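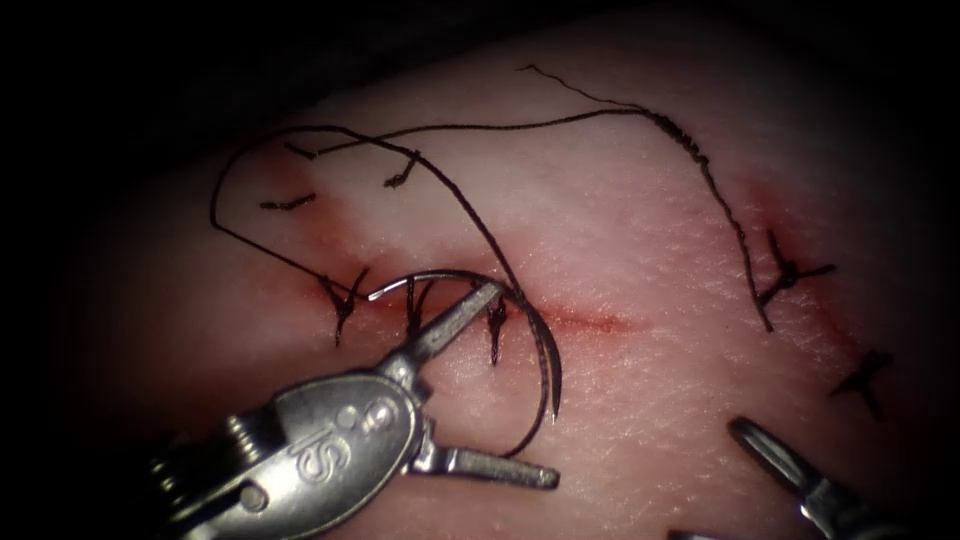 I signed up for the evening suturing course in October, mostly to find out if I could still learn something with my hands. I work in billing. The course is open to anyone, though most of the people in it are headed for nursing or vet tech programs. It costs 211 dollars for 6 evenings, and that includes a practice kit you get to keep.

The first evening was all knots on a piece of cord tied to a chair back. I thought that was a waste of time until I tried it with thread. Cord forgives you. Thread slides, catches on your fingernail and locks before you want it to.

What I've been working on since is tension. If you pull too hard, the edges bunch up and roll under. If you don't pull enough, there's a gap. The instructor wants the edges to touch and sit slightly raised, and she checks by running a thumb along the line. Mine passed on the fourth evening. They failed again on the fifth.

I practice at the kitchen table after supper, 20 minutes at a time. Longer than that and my shoulders creep up and the work gets worse. I bought a cheap needle holder from Grikex to use at home because the one in the kit had a stiff ratchet. It's fine. The finger loops are a little small for me.

Thread is the expensive part. I went through a spool of the Pasutano nylon in the first two weeks. Somebody in class suggested plain sewing thread for drills, and it works well enough if you wax it first. I save the nylon for when I want to see how a knot will sit.

I'm left-handed, so most of the videos are backward for me. I tried watching them in a mirror and gave up. What helped was an old booklet from the Bartoš used bookstore, 75 cents, with line drawings for both hands. The knot section is four pages long and I've got it propped up against the toaster.

There's a second course in the spring that covers running stitches and corners. I haven't decided. My spring is already pretty full, and the parking there is terrible after 6.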